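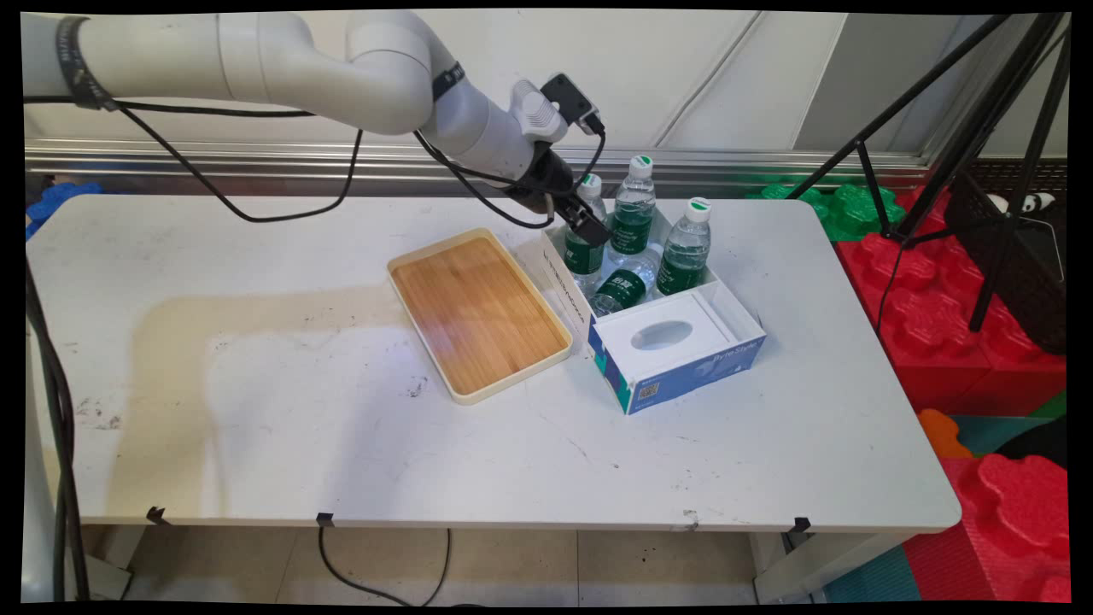 Bottled water and the bamboo tray

Print this topic | E-mail this topic

Welcome trays – what do you still put in the rooms?

stisitz_guesthouse
Sat 19 August
We have four rooms and the price of everything on the welcome tray has gone up again. At the moment guests get tea, coffee, UHT milk, two biscuits each and a bottle of water. I worked out that I spent 152 on it in June and the rooms weren't even full. My husband wants to stop the lot and put a kettle on the landing. I think people would mark us down for it. What is everyone else doing?

Kirstin Moffat
Keep the kettle in the room. We tried a shared one at Clullamau for a season and had people queueing in their dressing gowns. Drop the biscuits if you have to drop something. Half of ours came back crushed.

ulloa_view
Disagree about the biscuits. They get mentioned in our reviews more than the beds do. I would drop the UHT milk and put a small jug of fresh in a fridge on each floor. Guests help themselves and we waste less.

stisitz_guesthouse
We don't have space for a fridge upstairs. I could leave milk out at the breakfast table in the evening, but then I have to stay up until the last ones are in. The trays are staying whatever we decide. They are bamboo with a cream rim, and they wipe down quicker than the painted ones did.
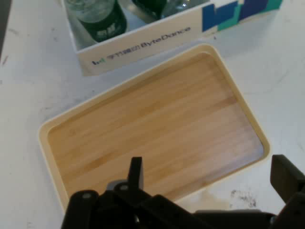
Druria Dave: Have you thought about only refilling on request? We put a full tray in on arrival and a card saying ask if you want more. Most people staying two nights never ask. It took our bill down to 132 for the busiest month – and that is with over twice your rooms.

Kirstin Moffat
I wouldn't like that as a guest. I don't want to go looking for someone to ask for a teabag.

Druria Dave
They don't go looking, they ask at breakfast. We haven't had a complaint yet.

ulloa_view
Might work with tea. With water I would just give them a glass and a jug. The tap water is perfectly good and it saves carrying cases up the stairs.

stisitz_guesthouse
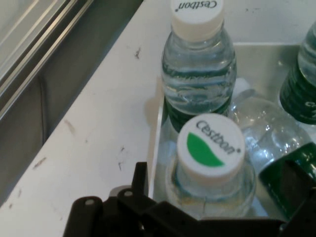
Asking at breakfast could suit us, as I am in the room then anyway. The water is harder. Our tap water is safe but it tastes of the pipes, and guests do notice. The bottles are Cestbon, the ones with the green leaf on the cap, and I could stand them in a metal tray like that downstairs for people to take as they go out. I would still want a glass in each room.

Kirstin Moffat
Put a price on them then, or one family will take the lot.

stisitz_guesthouse
I'd rather not charge for water. I will try Dave's card from Monday and leave the biscuits alone for now.

Print this topic | E-mail this topic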